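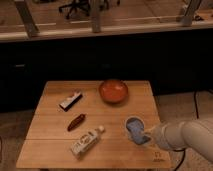 4. Percepción y planificación con un objeto en la pinza

4.1. Planteamiento

El planificador descrito en la sección anterior supone que la escena se divide en dos conjuntos disjuntos: lo que pertenece al robot y lo que pertenece al entorno. La división deja de ser válida cuando la pinza se cierra sobre un objeto. Desde ese momento la taza, la caja o lo que se haya tomado se mueve con la muñeca, ocupa volumen y oculta una parte de la mesa a la cámara fija. En la primera versión de Curow el objeto sujeto se borraba de la escena al cerrar la pinza y se volvía a insertar al abrirla. El método es sencillo y funciona con piezas pequeñas, pero con una taza produce trayectorias en las que el borde pasa demasiado cerca de los objetos vecinos.

La versión que presentamos conserva el objeto en la escena durante todo el transporte y lo trata como un cuerpo rígido unido a la pinza. La transformación entre ambos no se toma del plan de agarre. Se estima con la cámara una vez que el brazo ha levantado el objeto, y se corrige mientras dura el movimiento.

4.2. Segmentación de la mesa

El primer paso es ajustar un plano al tablero. Las vetas de la madera y las juntas entre tablas generan bordes largos que el segmentador por color interpretaba a veces como límites de objeto. Resolvimos el problema usando solo la profundidad para decidir qué sobresale del plano y reservando el color para separar entre sí los grupos de puntos ya elevados. Las marcas hechas sobre la propia madera desaparecen también en este paso, al no tener altura.

La Figura 4 corresponde a una de las disposiciones empleadas: un cuenco de color rojo anaranjado al fondo, una caja pequeña a su izquierda, un objeto delgado marrón oscuro, un bote blanco tumbado cerca del borde delantero y la taza de interior azul en la pinza. Cada objeto plantea una dificultad distinta al módulo. El interior del cuenco es brillante y devuelve reflejos que dejan huecos en el mapa de profundidad. El objeto marrón tiene poca altura y queda cerca del umbral de separación del plano. El bote, al estar tumbado, presenta un contorno que cambia mucho con el giro, y su etiqueta no se lee a la resolución de trabajo, de modo que no se puede contar con el texto para identificarlo.

Para los huecos del cuenco no se intenta reconstruir la superficie interior. El módulo ajusta una elipse al borde visible y rellena el volumen hasta el plano de la mesa. El resultado es conservador, porque impide planificar una entrada en el cuenco, y por ese motivo la operación de depositar algo dentro de él usa un modelo aparte que solo se activa cuando el cuenco es el destino.

4.3. Estimación de la pose del objeto sujeto

Una taza agarrada rara vez queda en la orientación que preveía el plan. Los dedos se cierran, la pieza gira un poco hasta apoyarse y el eje acaba inclinado. En la Figura 4 la abertura de la taza está orientada hacia la cámara, lo que favorece la estimación: el contraste entre la pared blanca y el interior azul da un contorno limpio de la boca. Con la abertura hacia el lado contrario solo se dispone de la pared exterior, blanca como la carcasa del brazo, y la separación entre ambos depende casi por completo del modelo cinemático.

El procedimiento es el siguiente. A partir de los ángulos articulares se dibuja la silueta esperada del brazo y de la pinza en el plano de la cámara. Los píxeles cubiertos por la silueta, con un margen de tolerancia, se excluyen. Los que quedan en una región próxima a los dedos se consideran candidatos a pertenecer al objeto. Sobre ellos se evalúa un conjunto de 3000 hipótesis de pose, generadas alrededor de la transformación que predice el plan de agarre, y se conserva la que mejor explica a la vez el contorno y la profundidad. La búsqueda completa se hace solo tras levantar el objeto. Durante el transporte se usa una versión local que parte de la última estimación y que tarda aproximadamente 70 ms por imagen en el equipo de Zedidport.

El cable que cuelga junto a la base del brazo no forma parte del modelo cinemático. En las primeras pruebas sus puntos se asignaban al entorno, y el planificador encontraba un obstáculo que cambiaba de forma en cada ciclo. Duygu Güler añadió una zona de exclusión ligada a la base en la que los puntos oscuros y delgados no generan volumen de colisión. Es una solución particular de nuestro montaje y habría que revisarla si el cableado se cambia de sitio.

4.4. Planificación con el cuerpo unido

Con la pose estimada, la geometría de la taza se incorpora a la cadena como un eslabón más. Se admite contacto entre ese eslabón y los dedos, y se prohíbe con todo lo demás, incluido el antebrazo. La distancia mínima al tablero se trata aparte. Un margen fijo daba malos resultados: si era amplio, el planificador rechazaba la posición de partida cuando la taza estaba todavía cerca de la superficie, y si era estrecho, aceptaba trayectorias rasantes en el centro de la mesa. El margen actual crece con la distancia recorrida desde el punto de agarre y vuelve a reducirse al aproximarse al destino.

La inclinación se incluye como coste y no como restricción. Para recipientes vacíos el peso de este término es bajo y el brazo puede transportar la taza ladeada si con ello evita un rodeo. Cuando la tarea indica que hay contenido, el término pasa a ser una restricción dura y el plan comienza con una rotación que devuelve el eje a la vertical, siempre que la pose estimada tenga una incertidumbre suficientemente pequeña. En caso contrario el sistema se detiene y pide una nueva estimación — en la práctica esto ocurre sobre todo con la abertura de espaldas a la cámara.

La replanificación se dispara por dos causas. La primera es que la pose del objeto respecto a la pinza cambie más de lo que admite el modelo, señal de que se está deslizando. La segunda es que aparezca volumen nuevo en la franja que va a barrer el brazo. Si el brazo tapa una parte de la mesa, los objetos que había en ella se mantienen en la escena con su última pose conocida y una marca de antigüedad. No se eliminan hasta que la zona vuelve a verse y se comprueba que está libre.

4.5. Herramientas de depuración

Buena parte del trabajo de ajuste se hizo sobre registros grabados. Ertuğrul Yüksel preparó un reproductor que sincroniza la imagen de la cámara fija, los ángulos articulares y el estado interno del planificador, y que permite repetir una decisión con otros parámetros sin mover el robot. Cada registro guarda también la semilla del generador de hipótesis. Sin ella no era posible reproducir los fallos de estimación, que dependen de qué poses se han muestreado.

El reproductor superpone la silueta esperada del brazo sobre la imagen. Esta vista resultó útil para algo que no habíamos previsto: un desfase pequeño pero constante entre silueta e imagen delató un error en la calibración de la cámara de Parnetholm, que hasta entonces habíamos atribuido al modelo de la pinza. Tras corregirlo se repitieron las 21 secuencias afectadas y se descartaron los resultados anteriores.

4.6. Limitaciones

El método necesita un modelo geométrico del objeto sujeto, aunque sea aproximado. Para la taza y el bote basta con un cuerpo de revolución, y para la caja con un prisma. El objeto delgado se representa mediante una cápsula, lo que sobrestima su grosor en los extremos. Tampoco se tratan objetos deformables ni recipientes con tapa suelta.

La cámara única es la otra limitación importante. Nermin Oral evaluó una configuración con una segunda cámara en la muñeca, pero los dedos ocupan gran parte de su campo de visión cuando están cerrados y la mejora en la pose de la taza fue escasa. Los parámetros empleados en los experimentos de la sección 5 son los de la configuración con cámara fija, sin cambios entre disposiciones.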